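Home Talks Slides and notes Past evenings Contact

Talking to yourself at work: speaker notes

Mar 12, 2018
By the speaker

(Slide 1, title. Wait for the door to close, it bangs.)

Hello everyone, thanks for coming out to Budevbridge on such a filthy evening. I'm going to talk for half an hour or so about washing up. Well, about shared kitchens at work, and how we sort out who does what in them, and why it so often goes sour. I've worked in four offices and I've fallen out with someone over a mug in every single one of them, so I do feel qualified!

(Slide 2, the notice)

Read it out slowly. "Your mother does not work here." Hands up who has seen this sign. Hands up who has written it. (Leave a gap, people do own up.) I wrote mine in capitals and laminated it, and I was very pleased with myself for the best part of a morning. By lunch someone had added a drawing of my mother. Quite a good one.

What I'd like you to notice about that notice is who it's talking to. The people who leave a bowl in the sink don't think it's for them - they only left it to soak, they were coming back for it. The people who feel told off are the ones who already wash up. So you've annoyed your best people and the bowl is still there.

(Slide 3, the rota)

Next thing everybody tries. At the Skanura office we had a rota on the fridge, two names a week, and I kept the old sheets because I'm like that. Over the time I was there it had 710 slots on it and 690 of them had a tick. Sounds marvellous, doesn't it? Except I was in that kitchen every day and I can tell you it was disgusting. People were ticking the box on the way past with a cup of tea in the other hand. I did it myself, twice, and felt awful, and then I did feel a bit less awful the second time.

(Don't get stuck on this slide. Last time I spent ten minutes on the fridge.)

So the tick had become the job. I think that happens with a lot of rotas, church flowers and school runs included, and it's worth asking in your own place what the tick is really for.

(Slide 4)
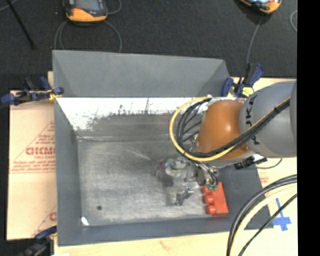

Slide 4: grey metal, scuffs and scratches included.

Now, wear. I want to say a word for things that look used. When we moved to the Rovard building we got a brand new kitchen, all white doors, and for the first month people tiptoed round it. Lovely. Then somebody scorched the worktop, and within a fortnight it was the worst kitchen I've ever worked in. It was as if the first mark gave us all permission. Whereas my gran's sink was scratched all over and you could have eaten your dinner out of it, and she'd have had your hand off if you'd left a teabag there.

I don't have a grand theory about this. I do think we muddle up "new" with "looked after", and a place can have plenty of one and hardly any of the other.

(Sip of water. Check the clock at the back, it runs fast.)

(Slide 5, what worked)

The Ishida job was the only one where it came right, and it was boring how it came right. We took half the mugs away. They went in a box under the stairs in September and stayed there. If you wanted a cup of tea and there wasn't a clean mug, you washed one, and as you were stood there anyway you generally did the one next to it. No sign, no rota. A few grumbles in the first week, mostly from me, as my favourite had gone in the box.

We also moved the bin nearer to the sink. It had been by the door for years, and you had to carry a dripping teabag right across the carpet to reach it. I'd walked that carpet myself and blamed other people for the drips!

(Slide 6, over to you)

Ask for kitchen stories. If it goes quiet, start with the fish in the microwave. Keep it to two or three or we'll be here all night, and the hall has to be locked up after. Handouts are on the chair by the radiator - remember to say so, I forgot last time and took them all home again.

Contact | Copyright 2018, please ask before copying | Back to top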